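Wetport firm opens new soap workshop in former net store

Wetport, 8/8/18

Zumcombe, the Wetport soap and bath goods maker, has opened a larger workshop on Oltau Quay. The building was a net store for many years and had stood unlet before the firm took on the lease in January.

The move gives Zumcombe 781 square metres on one floor, with a separate curing room, a packing area and a small shop at the street end. Production has now fully transferred from the old unit on Coutinho Road, which closed at the end of last month.

"We had run out of shelf space," said Sharada Sundaram, who founded the business. "A bar needs weeks to cure before it can be sold, and at Coutinho Road we were stacking racks in the corridor. Now the curing room has its own door and its own air supply, and we can make the unscented range all year." 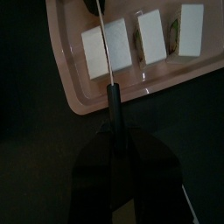

The unscented range was brought out for customers who asked for a bar without perfume or dye, and it is now the firm's best seller in guest houses and small hotels. Zumcombe supplies it in three sizes, wrapped in paper or loose, and trade customers may order mixed boxes. Many of them set the bars out for guests in a shallow tray, and plain white blocks in a row look well against a pale pink one with a rounded rim. The recipe is unchanged by the move.

The firm now employs 20 people, six of whom have joined since the lease was signed. Two further posts in packing will be advertised in the autumn - both are part-time and training will be given.

Žofie Štěpánek, production manager, oversaw the fitting out of the building. The original roof beams have been kept, and the loading doors on the quay side have been repaired and put back into use. "Deliveries used to mean carrying oil drums up a flight of steps," she said. "Now the van backs up to the door."

The shop is open from 10am to 4pm, Tuesdays excepted, and stocks the full list of 13 bars along with bath salts and hand balm. Seconds are sold by weight from a basket near the till. Parking on the quay is limited to one hour.

Groups wishing to see the workshop can book a morning visit through the shop. Visits are free but places are limited to six people at a time, and closed shoes must be worn.

Trade price lists and samples are available on request from the Zumcombe office, Oltau Quay, Wetport.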